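Search this notebook Enter keywords Go

October, workshop notebook, bench 2

White board again. Lina Farah wants it to be the standard work surface on the gray table, and I said I'd write down what I think before we order more of them from Niskanen.

The claim in the Plistwood leaflet is that the face is good for 3000 wipes. Wiped with what? By whom? It doesn't say, and the woman on the phone didn't know either. I did 30 with a damp cloth this morning and saw no change, which tells us next to nothing. Orvokki thinks I'm being unfair. Maybe. She also thought the Erstead boards were flat.

Flatness: laid the steel rule corner to corner, both ways. Feeler gauge won't go under anywhere. Fine, I'll give it that. Ask me again after the heating comes on.

Glare is my bigger complaint. White on dark gray looks tidy and makes small pieces easy to find, but under the overhead lights I was squinting by 2 p.m. Lina says the black curtain behind the table fixes this. The curtain fixes what's behind the table. The glare comes from above. It also needs ironing, or hanging for a week, whichever gets done.

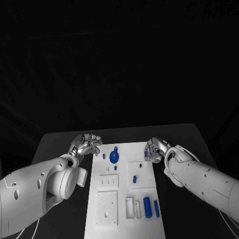 White board on the gray table, black curtain up behind.

Still to do:
- same wipe test with the Itton cleaner, on a corner
- try one with the lights over bench 2 off
- ask Niskanen if there's a matte one, and get a sample before anyone says yes

Not signing off on an order yet. Two good days don't make it a standard. O. Savolainen has the leaflet if anyone wants to read the wipe claim for themselves.

Contact the workshop | Copyright workshop notebook pages | Back to top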